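Visit report: Riditz Consumer Technology Fair, opening day

A small party from our members' office attended the opening day of the Riditz fair in May. The doors opened to trade visitors at 9 am and to the public at 1 pm. The organisers reported 292 exhibitors, spread over two halls and a covered yard.

The main announcement of the morning came from Solanki, which used its slot to present the Alto range of wireless speakers. Three models were shown, the smallest intended for kitchens and bedrooms. Jennylyn Sarmiento, who led the presentation, confirmed that all three will receive software updates for five years. Prices were not given – visitors were told to expect them before the autumn.

Sound quality was difficult to judge in a busy hall. Our party was able to book a listening room on the Friday, and found the middle model clear at low volume, with speech easy to follow. The largest was less convincing with the door closed. The companion app asked for an account before it would change any setting, and we have raised this with the company.

Televisions took up most of Hall B. Sevitz showed a 13-inch portable screen with a folding stand, which drew a steady queue. Battery life was stated on the card as nine hours, but the sets on display were all running from the mains.
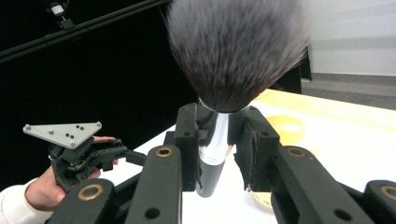
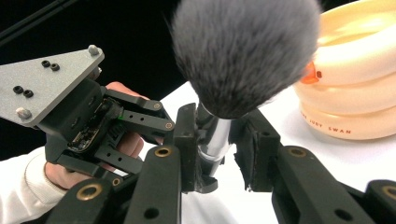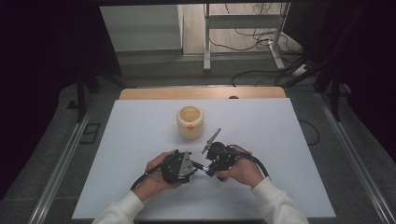 The afternoon talks dealt mainly with repair and spare parts. Two manufacturers undertook to publish parts lists for headphones, including ear pads and batteries. A third declined to answer on the subject, and the chair moved to the next question.

Attendance on the first day was given as 2252. Catering was slow between noon and two o'clock, and members planning to attend next year are advised to bring lunch. Slides from the talks may be requested from the members' office by email.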